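# Teaching the Drirkon kit to move a test tube

*11/4/18*

The Drirkon bench kit costs $838, and for that you get a box, a cable, and a manual translated by someone in a hurry. The manual covers unpacking in great detail. It covers the tube transfer, the job most people buy the thing for, in a paragraph. This page fills in the rest.

You'll need the kit, a table that doesn't wobble, two clear racks, and colored water. Do not practice with anything you'd mind mopping up.

**1. Lay out the table.** Racks go toward the far side, with space between them. Leave room for fingers. The gripper is wider than you think, and it has no opinion about your glassware.

**2. Color your liquids.** Strong food coloring, a different shade per tube. Plain water in a clear tube in a clear rack is close to invisible, to the software and to you.

**3. Set the approach height.** The default is 50 mm above the rack. Leave it alone until you have a clean run. Kacper Baran lowered his on the first afternoon and now owns a rack with a new hole in it.

**4. Line up before you close.** Open the fingers fully and come in with the tube between them. Check the wrist view as well as the table view, as a tube can look centered in one and be well off in the other.

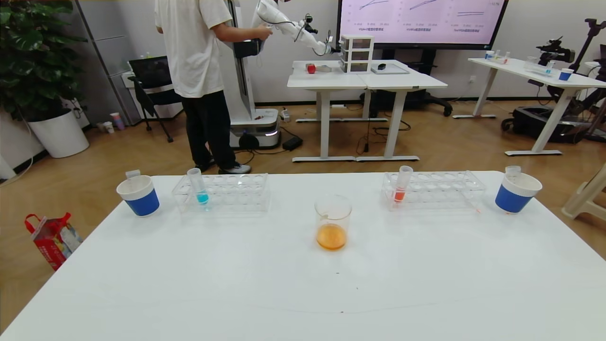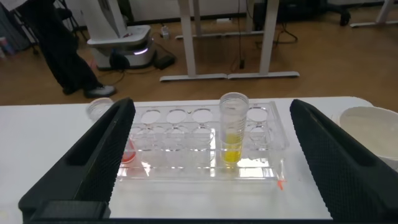 **5. Close slowly.** Grip force runs from 1 to 91, a scale the manual declines to explain. I use 18 for plastic tubes. Anything much higher and they squeak.

**6. Lift straight up, then travel.** The Rutine app will happily let you do both at once. Add a separate lift step — it's under "Waypoints," for some reason, and not under "Motion."

**7. Save the routine under a new name.** The app overwrites without asking. Leszek Sobczak at Dengate support confirmed this is intended.

Is it worth the money? For a teaching bench, yes, mostly. The Nowicki kit has a better manual and a worse gripper, and you can always borrow a manual. Firmware updates come over the cable only, so don't lose the cable.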